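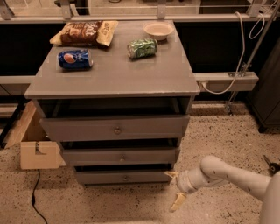 Residence Diary, Second Floor Lounge — July, 4:30 p.m.

The quarterly review of common room furniture continued this afternoon with the gray three-drawer cabinet, inventory number 673. The diary was kept by Wanda Whitlock on behalf of the house office.

The cabinet remains in serviceable condition. The top shows faint scuffs, and the front edge is slightly chipped at the right corner. This chip does not appear in the previous entry and has now been added to the record. All three drawers have their knobs. The middle drawer was standing slightly open, and residents are again asked to close drawers fully after use.

Refreshments had been left on the top: a bag of salted potato chips, a Pepsi, a green soda can and an empty white bowl. Both cans were on their sides, and the green one is dented. Under the house rules, cans are to be stored upright, and food may remain in the lounge until 6 p.m. only. Sreekumar Arumugam has agreed to move these items to the pantry before supper and to return the bowl to the kitchen shelf.

The open compartment under the top is to be used for board games from next month. Sowmya Sundaram has asked for 2 shallow trays so that loose pieces can be kept together — the request was approved at noon and passed to Galtberg, the usual supplier.

Repainting was discussed briefly. Krešimir Krasniqi prefers to keep the present gray, and the office has no objection. The chipped corner will be sanded first. The bookcase by the stairs is to be reviewed tomorrow morning.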